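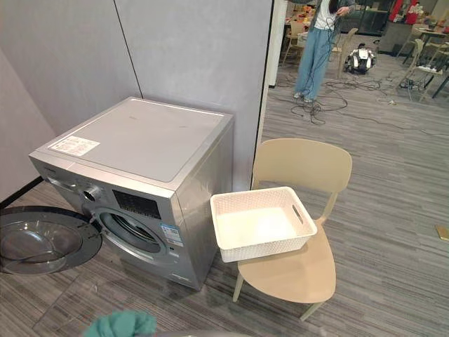 Sunmont Opens Its Doors for a Day of Laundry, Robots and Plenty of Questions

GRONDALE, Thursday, December 18, 2025. Sunmont, the home robotics company based in Grondale, welcomed 106 guests to its first winter open day this week, and we would like to begin by thanking every one of them for coming out in the cold, for wiping their boots so carefully at the door, and for staying a good deal longer than the invitation asked them to.

The open day was built around one household job that nearly everybody knows and very few people look forward to, and that is the laundry. Guests were invited to watch Hondier, our mobile home robot, work at a front-loading washing machine with its door open and a plain white basket waiting on a chair beside it. We have shown short films of Hondier before, and we have taken it to trade halls, but this was the first time we had asked neighbors, families, students and local business owners to come into the building where the work is done and stand a few steps away from it while it was going on.

Laundry was chosen after a long talk within the company, and it was by no means the easy choice. A cup has a shape and keeps it. A cloth does not. Pick up a towel by one corner and it hangs one way, pick it up by the middle and it hangs another, and when it is lying crumpled on top of three other things, even a person may need a second look to see where it ends. Hondier has to find a good place to take hold, lift without dragging half the load along, and then carry the piece through a round opening without catching it on the rim. Our team has been working on that short series of movements for most of the year, and anybody on the team will gladly talk about it for as long as you let them.

Over the course of the day Hondier handled 683 pieces of laundry, most of them washcloths, hand towels and T-shirts, with a number of pillowcases added after lunch at the request of a guest who felt the robot was having too easy a time of it. Of those, 22 were dropped or had to be picked up again by one of our staff. We were glad that people saw those too. A pair of long-sleeved shirts that had knotted themselves together held things up for several minutes in the early afternoon, and the crowd was very patient, and there was a nice round of applause when the knot finally came apart.

"We have all watched a robot do something wonderful in a film and wondered what happened just before and just after," said a spokesperson for Sunmont. "We wanted people to be able to pull up close, stay for an hour if they liked, and see the slow parts along with the good parts. I think the slow parts were what most of the children liked best, to tell you the truth, because that was when they could start giving it advice."

Guests could also try their hand at guiding the robot themselves. In the Marino room, named for our own software for teaching Hondier new household jobs, visitors took turns steering a practice arm toward a pile of cloths and trying to bring just one of them up. It is harder than it looks, and there was a line for it from the moment we opened until well after we had meant to put the coffee away. Marino keeps a record of each attempt so that the team can go back and study how different people go about the same task. For the open day this recording was switched off unless a guest had signed up to take part, and we would like to thank the many who did.

The questions were as good a part of the day as anything we had planned. People wanted to know if Hondier can tell a wool sweater from a cotton one (it cannot yet, and for now a person should do the sorting), if it can pour detergent (we are working on it, and we have the mop to show for it), and if it will fold. Folding was asked about more than everything else put together. Hondier can fold a washcloth and a hand towel on a flat table, given some time. Fitted sheets are a long way off, and several guests kindly told us they had never managed one either.

Older visitors and those who care for a family member at home had a different set of questions, and we took careful notes. Bending down to a low washer door, and reaching to the back of the drum for the last sock, were named again and again as the parts of wash day that cause the most trouble. One group asked if the robot could carry a full basket from one room to the next, and another asked how loud it would be in a small apartment. Those talks have already changed the order of our work for the coming months, and reaching the back of the drum has moved up the list.

The open day also gave us the chance to show the space itself, which has grown to 3,887 square feet now that the wall between our two old workrooms has been opened up. The added room lets the team set up household corners like the laundry area and leave them standing from one week to the next, so that a test can be picked up again where it was left. A kitchen corner is next, and we hope to have it ready for guests at our spring open day.

Home trials of Hondier have not yet begun, and the robot is not for sale. Sunmont plans to invite a small number of Grondale households to take part in a first trial next year, and we expect to start with loading and unloading the washer, with a member of our staff present at each visit. Guests who left their details at the open day will receive a letter with more information, and anyone who could not make it is welcome to ask to be added to the list.

School groups, senior centers and community clubs who would like to arrange a visit of their own are warmly invited to get in touch with us. Visits are free, last a little over an hour, and can be held on most weekday mornings. The building is on one level, there is seating throughout, and guests are welcome to bring along a towel or two from home if they would like to see how Hondier gets on with something it has never met before.

About Sunmont

Sunmont designs and builds robots for everyday work in the home. The company makes the Hondier mobile robot and the Marino teaching software, and carries out its design, testing and assembly under one roof in Grondale.

Media contact: Sunmont Press Office, Grondale. Requests for interviews, visits and further pictures from the open day may be sent to the press office at any time and will be answered within two working days.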